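Section 4: Pairing Your Semaan Light Stick for a Niltine Concert 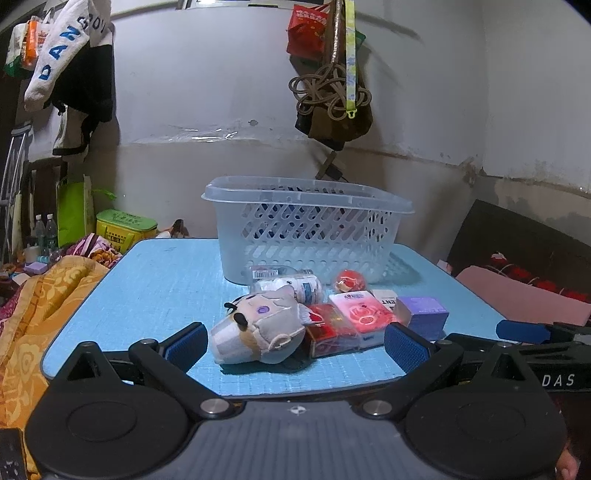 Could the next version of this guide please say in large letters that the stick has to be paired before the doors open, a reader wrote in to ask after the July show, having spent the first four songs glowing a lonely default green in a sea of purple. It could. PAIR THE STICK BEFORE THE DOORS OPEN. The rest of this section covers how.

What you need

The light stick, three AAA batteries (not included, as is traditional), a phone with the Stetex Stage app, and your ticket with the seat number on it. A screenshot of the ticket is fine. A screenshot of your friend's ticket will pair you to your friend's seat, and the two of you will be the same color all night in different blocks.

4.1 Fitting the batteries

1. Twist the handle counterclockwise until the two dots line up, then pull. It will feel as if you are breaking it.
2. Insert the batteries. The diagram inside the handle is printed black on black, so look for the springs. Flat ends go against the springs.
3. Push the handle back on and twist clockwise until it clicks.
4. Hold the button for three seconds. The stick should light up green.

Note: Rechargeable batteries work but run dimmer, and the stick may show the low battery warning when they are full. You may ignore the warning until the ballad section, when it becomes accurate.

4.2 Pairing with the app

1. Turn on Bluetooth and open the app. Skip the member birthday video if you can find the button.
2. Tap My Stick, then Add.
3. Press the stick's button twice, quickly. The light blinks white.
4. Wait for the name SEMAAN and a number to appear on screen. In a crowded place you will see a great many of these. Yours is the one matching the sticker on the base of the handle.
5. Tap your number, then tap Pair. The light turns solid white.

Caution: Do not attempt step 4 in the merchandise line. The list shows up to 200 sticks and reorders itself every time somebody walks past.

4.3 Entering your seat

1. Tap Concert and choose the venue. Cillulstead Hall is listed under "Other."
2. Enter block, row and seat exactly as printed. Leave out spaces.
3. Press Send and keep the stick within arm's reach of the phone until the progress bar finishes.
4. Close the app. From here the stick takes its orders from the stage.

Standing tickets have an entry number in place of a seat. Type S and then the number, so that entry number 249 becomes S249. You will be given the color of your general area, wherever the crowd has carried you by then.

4.4 Error codes

102: The stick was found and then lost. Move closer and repeat from 4.2, step 3.

649: The seat is already taken by another stick. Check your typing first. If it is correct, bring the stick and your ticket to the help desk beside Gate 2 and try not to accuse anyone in the line.

No code, red blinking light: batteries. Always batteries.

4.5 During the show

Use the wrist strap. The stick is heavier than it looks, and the person in the row ahead did not pay for it to be delivered.

Do not change the color by hand during songs. A single press takes the stick out of stage control, and a second press does not put it back. To rejoin, switch off, count to five, and switch on while pointing the stick more or less at the ceiling.

For the encore, all sticks go dark for a moment before the lights return. Yours is not broken. Please do not open the handle to check.

4.6 After the show

Remove the batteries before storing the stick. Firmware updates are covered in Section 5.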